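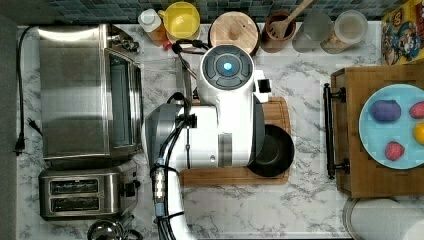

Counter layout for a small kitchen: appliances, board and dry goods

A short counter works when each item has a fixed position and the middle stays available for food preparation. The notes below cover a straight run of benchtop with a tiled backsplash, a toaster oven and a slot toaster, a cutting board and a row of jars. Sizes are in millimetres. Adjust them to suit the bench you have.

1. Set the appliances at one end

Put the toaster oven and the slot toaster at the same end of the counter, close to the outlet. Turn the toaster oven so that its door faces along the bench, and check that the door opens fully before anything else is placed. Keep 100 mm of air between the oven casing and the wall unless the manual asks for more. Nothing is stored on top of the oven, including trays, tea towels and bread bags.

Run the cord down the outer side of the appliance, where it can't be crossed by a knife or a hot pan. Do not coil a surplus cord under the toaster. A flat adhesive clip (Taritz sells them in grey and black) holds the cord to the bench edge and peels off stone cleanly if it is warmed first with a hair dryer.

Unplug the slot toaster before emptying the crumb tray. Once a week is enough for a household of two.

2. Keep the backsplash row one item deep

Jars, canisters and the utensil crock go against the tiles in a single line. A second row in front always migrates onto the board. Arrange the line as follows:

Squeeze bottles and anything sticky nearest the cooking position.
The crock next, with long-handled spatulas leaning away from the hand that reaches for them.
Glass jars after the crock, dry goods only.
Tall cardboard boxes last, in the corner.

Wooden lids should be wiped with a barely damp cloth and dried upright. Soaking swells the wood and the lid will bind in the neck of the canister.
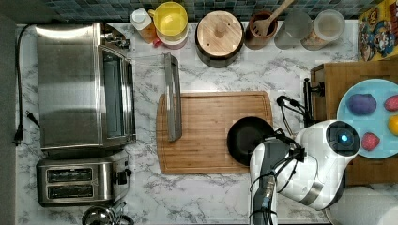 Can a frying pan be put down on a bamboo or timber cutting board?
A cold pan does no harm. A hot one can scorch the surface and open the glue lines between the strips, so use a trivet and move the pan to the board after it has cooled.

3. Size and fix the board

Measure the clear length between the appliances and the sink, then subtract 400 mm for plates and bowls. What remains is the maximum board length. On the Hindwood bench used to work out these notes, the clear length is 1043 mm. That leaves 643 mm, and a board longer than this will have to be lifted each time a plate is set down.

Place a damp cloth or a square of non-slip mesh under the board. Stone is slippery when floury. If the board has a juice groove, clean the groove with a stiff brush along its full length, rinse, and stand the board on its long edge until dry. Oil every second month with food-grade mineral oil, both faces, so that the board doesn't cup.

Shallow metal trays are useful on the board for trimmings. Choose one narrow enough to leave the cutting area free. The Testa steel tray is 383 mm long and fits across most boards, though its rim is sharp when new and should be dressed with fine wet-and-dry paper. 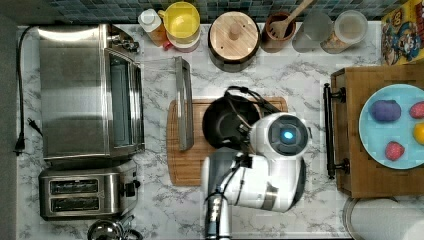 Board on the centre of the bench, with the frying pan at right and toaster appliances at far left.

4. Wiping down marble and marble-look surfaces

Identify the surface before buying a cleaner. Natural marble is etched by lemon juice, vinegar and tomato, and the dull mark is damage to the polish which no detergent will lift. Use pH-neutral dish soap in warm water, rinse, and dry with a microfibre cloth. Laminates and most engineered surfaces tolerate mild acid but are marked by scouring pads.

Work from the backsplash forward. Move the row of jars to the board in two lots, wipe the tiles, then the bench behind, then return the jars. Mosaic tile has a lot of grout for its area, so use an old toothbrush and bicarb paste on colour changes in the joints, and reseal the grout if water no longer beads.

Serving trays with metal handles, such as the bamboo Vimine, should be dried around the screws. Rust stains from a handle are difficult to get out of pale stone.

Notes compiled by Ubaldo Bassi. Section 3 revised in July to correct the tray length.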